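Jobs > Workshop and Repair > Part-time bench helper

Bench helper wanted at Patero, part-time, starting October

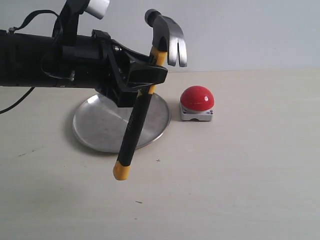 I run a small repair and sorting shop on Bestley Road and I need another pair of hands at the tables! The work is hand tools mostly, plus whatever odds and ends come in with them (boxes of mixed stuff from house clearances, usually with a good hammer hiding at the bottom). You'd be wiping things down, checking that hammer heads sit tight on their handles, putting a tag on each piece and getting it onto the right shelf.

It's 15 hours a week, mornings if you like, afternoons if you don't, I'm easy about it. Pay is $200 a week to start. We got through 1,632 pieces last year and I'd love to reach nearly 2,000 this time, so there's plenty to keep you busy.

You don't need a trade background. I do need someone who puts a tool back where it came from, can stand for a couple of hours and doesn't mind dusty fingers. If you know a claw hammer from a ball-peen, great, and if you don't I'll show you on your first morning. Scratches and smudges are fine by me, by the way. We clean, we don't polish, and I'd much prefer you spend the time on a loose handle.

Parking is behind the Jornetti bakery next door. Aprons and gloves are here, bring your own shoes with a closed toe.

Send me a few lines about yourself by 12th October. No résumé needed, just tell me the last thing you fixed and how it went.

Print this page | E-mail this job to a friend

This site uses cookies to remember your job searches. Accept | Settings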